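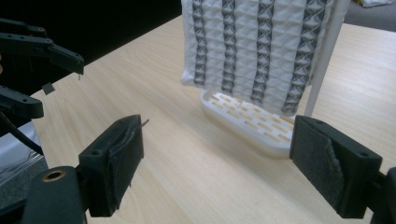
Pleats falling out of polyester curtain panels after washing

Search this site Search Clear

Posted in Fabric Care by hemline_887

I have two white pleated panels in a polyester and cotton blend, sold under the Govska name. The pleats are narrow knife pleats, pressed in at the factory and held only by a stitched header at the top. The care tag gives a warm machine wash and low tumble dry. I followed it in April. The top third of each panel came out as before. Below that the folds are rounded and the bottom edge flares out.

I have pressed one panel twice with a household steam iron on the medium setting. The creases look right on the board and relax again once the panel has been hanging overnight. Spray starch held them longer but left a stiff, slightly shiny surface that I don't want on a window that gets direct sun.

Is there a way to set the pleats again at home so that they survive normal hanging, or is that only possible with factory equipment? I would also like to know whether the cotton in the blend is the problem. The tag does not give the percentages.

Posted by Wikstrom_alterations_desk

The blend ratio matters more than anything else. Polyester softens with heat and keeps whatever shape it has when it cools. Cotton does not do this. A fabric that is mostly polyester will take a durable pleat, and one that is mostly cotton will take a crease that lasts until it gets damp.

For a blend, the usual home method is:

1. Wash and line dry the panel. Don't use fabric softener.
2. Lay the panel face down on a padded table. An ironing board is too narrow for a full panel and the folds shift where it hangs over.
3. Form the pleats by hand along the old crease lines. They are normally still visible under a low side light.
4. Baste across the folds with long stitches every 9 inches, using silk or fine cotton thread. Pins leave marks under the iron.
5. Mix one part white vinegar to two parts water. Dampen a cotton press cloth with it and wring it out well. Test on the back of the hem first.
6. Press straight down through the cloth and lift. Do not slide the iron. Repeat until the cloth is dry.
7. Leave the panel flat until it is completely cool before moving to the next section.
8. Remove the basting after the panel has hung for a day.

Step 7 is the one you are probably missing. If the fabric is picked up warm, the weight of the lower part pulls the fold open while the polyester is still soft. This also explains why the top third survived - the header holds it closed.

Keep the iron at the synthetic setting. Higher heat will glaze the fibers and the shine is permanent.

Posted by tumble_low

Just send them out. I had Zadeck Cleaners do mine and they came back fine. It cost more than the panels did. I don't know what the fabric was.

Posted by vertical_grain

The method above is correct, with one addition. Wash cold from now on and skip the dryer. A warm drum with the panel folded at random sets new creases the same way the iron sets the good ones. If you tie the pleats loosely in three places with cotton tape before washing, and use a mesh bag and a slow spin, you may not have to press at all. My machine, a Vuvow, will spin as low as 400 but I use 1000 for everything except pleated items.

On the starch: it should wash out in cold water. Do that before pressing, or it will scorch.

Related in Fabric Care
Removing iron shine from dark polyester
Which press cloth for synthetic blends
Hem weights for light curtains
Yellowing on white window panels
Basting thread that does not leave marks

Contact | Copyright Fabric Care Help | Back to top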